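Chapter 4
When the Fingers Close on Nothing

I want to start this chapter with the dullest failure I know. In November we had a run of demonstrations, almost 600 of them, recorded with a pair of hand-held grippers for a project we called Malo. The task was a baby step: pick up a shallow black tray from a wooden table, shift it a bit, put it back down. I figured we'd have a working policy by supper. What we had by supper was an arm that came down beside the tray, closed its fingers very confidently on thin air, and carried that air across the table (beautifully, I might add!). 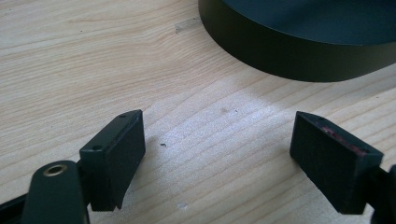
My first guess was the calibration. It's always my first guess, and I lost most of an afternoon to it. I rechecked the offset between the camera and the fingertips, reprinted the target, and swore at the Girnia driver, which had done nothing wrong for once. The offset was fine. The timestamps were another story. Finger width came in on one stream and the images on another, and one stream lagged the other by 3 frames. Not much, you'd think. But a hand moves quickly in those last few centimetres, and the policy had learned to close at the wrong moment, from the wrong spot, over and over again.

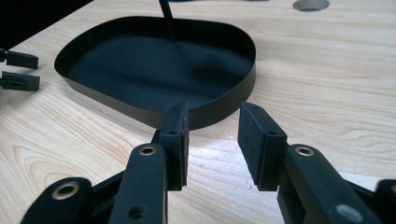 Timing faults like this hide until contact. During the approach you can be a few frames out and never know it, because one bit of travel looks a lot like the next. It's a different matter with the pads just short of the tray's front wall and that thin curved edge showing in the gap between them. Close early there and you pinch nothing; close late and you've driven a finger into the wall and shoved the whole tray backwards. I had both kinds in my logs and had filed them as two separate bugs. Please don't do that! Before you open a second ticket, ask whether one lag could give you both.

There's a safety side too, and I was slow to see it. When the policy missed, our Orketti arm kept pressing down, looking for a grip it believed it already had. The force limit was set to 100 newtons, a number left over from somebody's earlier job, and that's plenty to mark a table or hurt a knuckle. We dropped it, then added a check that stops the arm if the measured finger width doesn't match the commanded one. It took ten minutes to write and it should've been in there from the start.

After that we went back and recorded a fresh batch, two grippers at once, with one clock for everything and a sharp tap of the fingers at the start of each take so the streams could be lined up by eye if the clock let us down.

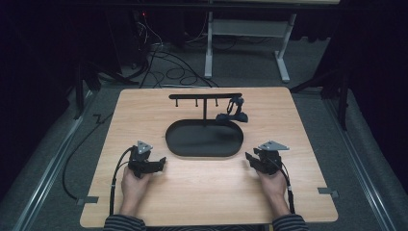

Fjeld, reading a draft of this chapter, wrote in the margin that the tap only proves the streams agree at the beginning, and that a slow drift over a long take would sail right past it. Fair enough. We now tap at both ends and throw out any take where the two offsets disagree, and section 4.2 goes through how to pick that threshold. Have a recording of your own handy before you start it, preferably one you don't trust.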